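3. Workspace and Task Setup

3.1 The build

The arm described in this paper was assembled in a shared workshop, on a bench that other members use on other days. This shaped most of our choices. The arm had to come off the bench in one piece, the markings had to be cheap to replace, and the background had to look the same from one session to the next without a permanent enclosure. We used no custom machined parts. The base plate and cable guides came from Venckus, a small supplier of hobby motion parts, and the motor controller is the stock Arnex board with its default current limits. The control program, which we call Dernenano, runs on a secondhand desktop computer under the bench.

The gripper is a parallel type with two thin metal fingers. The fingers hang from a black bracket under a white housing, and the bracket is fixed with ordinary bolts so that it can be swapped when a finger bends. We bent two during the January trials, both times by driving the tips into the bench at full speed. After that we set a floor in software, and the arm now refuses any command that would bring the tips below it.

3.2 Surface and markings

The work surface and the curtain behind it are both dark. We chose this after early tests on bare bench top, where scratches and old glue marks were picked up as edges by the vision code. With a dark surface and a dark curtain, the blue tape and the red cylinder can be separated by color alone, and the detector needs very little tuning.

The tape ring marks the area in which the cylinder may be set down. It was laid by hand, with longer strips at several points and small squares filling the curve between them. We did not try to make a perfect circle. The ring is read by the software as a set of points, and a closed curve is fitted through them at the start of each session, so a piece that has been nudged or replaced changes the curve only a little. The target is a framed blue square with a paler center, placed inside the ring and toward its right side as the camera sees it (Figure 1). 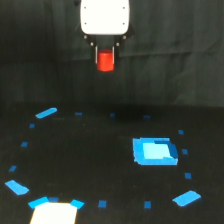

Figure 1. The red cylinder held above the taped ring, with the blue target inside the ring at right. Photo: the authors, Zoleck workshop.

Shadow turned out to be the main nuisance. The gripper darkens part of the surface below it, and the tape at the far side of the ring reads as a much deeper blue there than it does near the front edge. A single brightness threshold either lost these far pieces or let in noise from the surface. We now apply the threshold in two bands, front and back, with a lower limit for the back band. It is a crude fix and depends on the lamp staying where it is – moving the lamp means setting both limits again.

3.3 Task

Each trial starts with the cylinder in the gripper, held upright and well above the surface. The arm moves until the cylinder is over the target, lowers it, opens the fingers, and backs away. A trial is scored as a success if the cylinder stands upright with its whole base inside the outer border of the target. A cylinder that stands upright but touches or crosses the border is scored as a near miss, and anything else is a failure. We score from the final camera image and do not correct the score by hand.

The starting position is varied between trials. A trial may start over any part of the ring, including the back half, where the cylinder has to travel forward as well as sideways to reach the target. These starts are the harder ones for our controller. The camera looks at the bench from the front and somewhat above, so a cylinder that is held high can line up in the image with a spot on the surface that is well behind it. The software therefore does not use the image position of the cylinder by itself. It combines it with the height reported by the arm and works out the point directly below (Figure 2).

We planned 600 trials and kept 453 of them. The rest were dropped before scoring, mostly because the lamp had been moved by other users of the bench and the back band could not be read. Of the trials kept, 421 were scored as successes. Over the same sessions we saved 3371 still images, which were later used to check the curve fit. The last session was run on September 29, 2023, with the same fingers and the same tape layout as the one before it.

The gripper opening was fixed at the start of each session and not adjusted between trials. Grip height on the cylinder was allowed to vary slightly, and we made no attempt to control it beyond the floor described in Section 3.1.
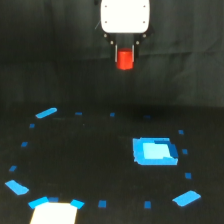
Figure 2. The cylinder held high over the back half of the ring, with the target to its lower right in the camera view.

3.4 Calibration

Calibration is done once per session and takes a few minutes. The arm is sent to four fixed points inside the ring, and at each point the operator jogs it down until the finger tips just touch the surface. The joint readings are saved along with a camera image. Dernenano then solves for the plane of the bench and for the camera position relative to the base. If the error at any of the four points is larger than the width of one finger, the session is not started and the base plate bolts are checked first. A loose bolt was the cause in most cases where calibration failed, and tightening it was enough to bring the error back down.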